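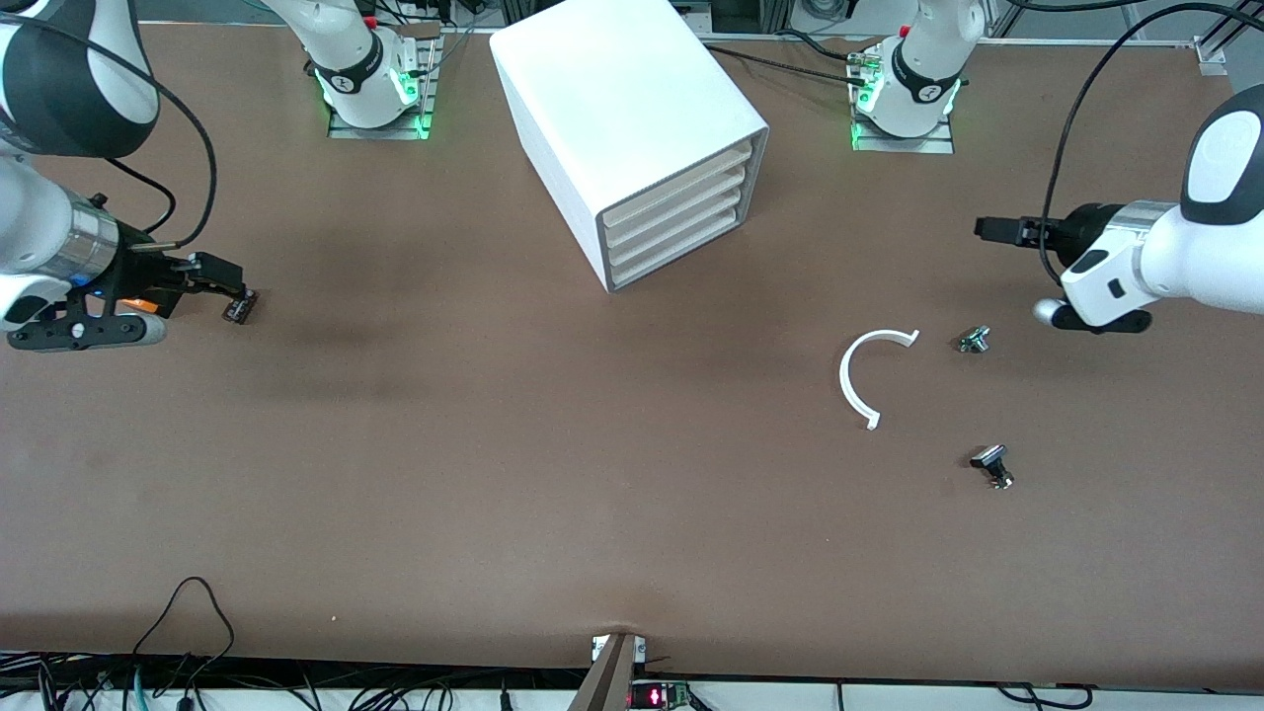 10/27/25 - cable day

Spent the morning on the Skanine cell, re-routing the wrist cable on the right arm so it stops rubbing. Remo wanted 3 fresh ties. I used 19, as I am a coward. Then I redid the gripper zero, twice, my first number being pure fiction.
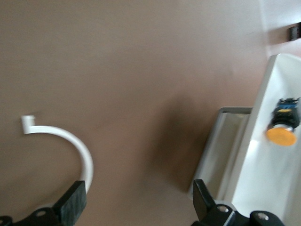
My knees have opinions about crouching at a bench this long. Selina read the offsets out and I typed them in, badly. We used the white curved piece as our target for the slow approach. Fingers get new pads tomorrow, if Nurkham ships any.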